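Albane Leblanc
February

Second afternoon on the Kukis job. We're teaching the two arms to sort plates by driving them through it by remote control, one leader handle in each hand. The plan is 80 runs. 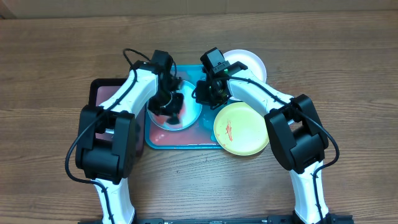 My left hand is the slow one. I keep letting go too early, so I've binned 6 runs and started the count again.

2 replies · 14 shares

The sauce stays on. Vlček wanted clean plates for the first batch but the arms will have to cope with mess sooner or later.
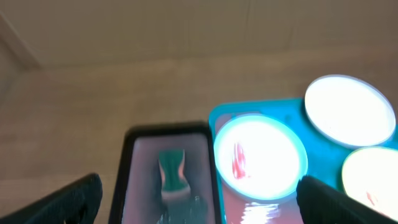 You learn to drive by the wrist view. I used to look up at the table every time and it made the path jerky. Wultix, our logging software, shows every wobble.

Print | E-mail 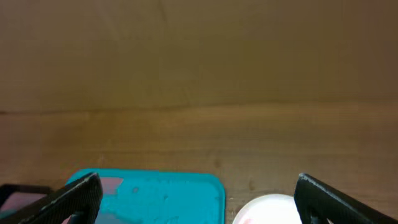 Page 2

Next lot begins with the fingers open and well back from the tray. Same start each time, then vary the plates.

I'll post the training result when there is one.

99 likes · 6 comments

© Albane Leblanc | Contact | Back to top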